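Unit 4 handout: Silent failures in grasp data
Robot Systems in Practice, Thursday section
Read before lab. Bring the log printout.

Where we left off

Last week was loud failures: e-stop trips, stalled motors, a dropped part. You hear them. This week is the quiet kind. The recorder says OK, the file opens, every frame is there, and the data is still wrong.

Case: the Windham home set

Background, short version. Task was tidy-up in ordinary homes. Pick up cups, soft toys, foam pieces, put them somewhere sensible. Operators carried a hand-held gripper with a camera on it, no arm. Recordings went to the Urnatport server overnight and a policy was trained on them for the Cozma arm. 293 recordings in the first batch.

First runs on the real arm: fingers closed early. Not every time. Soft toys were fine, foam pieces mostly fine. Rigid cups bad. The arm would shut just short of the cup and push it over, then carry on to the drop-off with nothing in hand. No error raised. As far as the controller knew, grasp done.

In one run it knocked a cup off the edge of a table and kept moving with a person reaching in to catch it. That's the run that got the project stopped. Nobody hurt, but write it down as a safety event, not a "bad grasp". We'll come back to why the wording matters.

What the wrist camera gives you

Wide lens, very close to the fingers. Good for seeing both pads and the target together. Bad for judging distance by eye, straight lines bend and things near the middle look further off than they are. Fast wrist motion smears whatever is off to the side. Keep all this in mind when you review footage, half the class last year blamed the lens and stopped there.

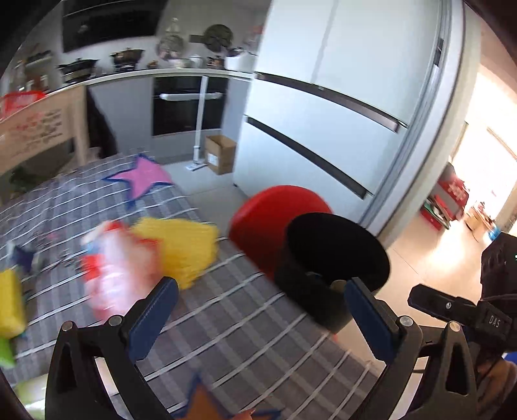
Fig. 4.1 Approach to a black cup, pads open. Note the blur on the toys to the left.

Look at the pads and the cup in Fig. 4.1 and ask what number the width channel should hold at that moment. You can't read it off the picture. You can tell open from closed, and that turned out to be enough to find the fault.

The fault

Width and video were logged on separate clocks. The width clock started when the trigger was first touched, the video clock when the recorder was armed. Small gap, different in each recording. The merge script (Gelteo, old version) lined up the two first samples and threw the timestamps away.

So the close command landed early against the picture. In the worst recordings, 12 frames early. The policy learned just what it was shown: close while the pads are still short of the cup.

Why soft toys hid it: you can close a bit early on something squashy and still snag it. A rigid cup doesnt forgive that.

Why the checks missed it:
- file check looked at frame count only
- spot check was done on soft toys, see above
- training loss looked fine, the error was in the labels so loss can't see it
- the operators' own grasps worked, so the footage looks like success

How it was found

Somebody stepped through a cup recording by hand with the width plotted beside it. Plot said closed, video said open. Went back over the batch the same way, 38 recordings off by enough to see by eye. The rest were off too, just less.

Fixes made
1. One clock for both channels. Timestamps kept through the merge.
2. Sync move at the start of each recording: open, close, open, in full view of the camera.
3. Merge script refuses the file if the sync move and the width dip don't match.
4. On the arm: after closing, check width. Fully closed means nothing held, so stop and raise a fault. No carrying on to drop-off.
5. Hand or arm inside the work area stops motion, whatever the grasp state is.

Items 1 to 3 fix the data. Items 4 and 5 should of been there from day one and would have limited the harm even with bad data. Be ready to argue which one you'd put in first if you only had an afternoon.

For lab
Each pair gets 4 recordings, some shifted, some clean. Find the first frame where the pads start to close, find the same moment in the width log, report the offset in frames. If blur makes the frame unclear give a range, don't guess. Then write the fault report. One page: what happened, what the system reported, what it should have reported.

Due at the start of next lab. Late reports lose a grade step.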